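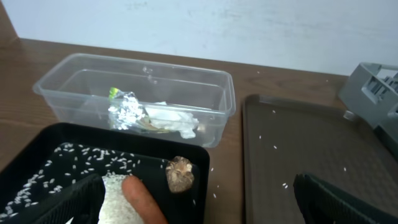
A black tray with leftover rice, and a clear container for the foil and tissue.

Clearing up after lunch: what goes where

The shared kitchen on the second floor of the Jara building now has separate bins for food scraps and for everything else. They went in at the start of September, and the first few weeks have gone fairly well. The main trouble has been takeout trays. People finish lunch, drop the foil and tissues on top of what is left, and put the whole lot in one bin. Last month 11 bags of food scraps had to go out with the regular trash for this reason.

The fix is to sort at the table, before you get up. Keep the tray for food only. Rice, vegetables, mushrooms, bread and sauce can all stay in it. Put foil, tissues, wrappers and anything else you can't eat into a second container. An empty takeout box works well, and there is a stack of washed ones on the shelf over the sink. Clear ones are best, as you can check for stray food before you empty them.

Then go to the counter and do the following.

Scrape the tray into the green-lidded bin. Cold rice sticks in the corners, so use one of the rubber scrapers hanging beside the bin. Please don't rinse rice down the sink. It swells in the trap, and the plumber's visit in the spring cost us 216 dollars.

Clean foil goes in the metal box. If it has food baked on, it goes in the trash. Tissues and napkins go in the trash too, even the paper ones that say they can be composted. Our hauler, Ondex, does not take them.

Rinse the empty tray and stack it on the rack if it is the returnable kind from Zallo. Other black plastic trays are not accepted in our recycling and go in the trash – we know this is annoying, and we have asked about it.

Small bits are what get missed most often. A corner of wrapper or a twist of foil is hard to spot once it is under a pile of rice, and a bag with too many of these is turned away. It takes a few seconds to look the tray over before scraping.

The food scrap bin holds 200 liters and is emptied every morning before 8. If it is full, tie the bag and start a new one from the drawer on the left. A new box of 600 liners has been ordered and should last through the winter.

Replacement scrapers are in the same drawer. Please hang them back up after use.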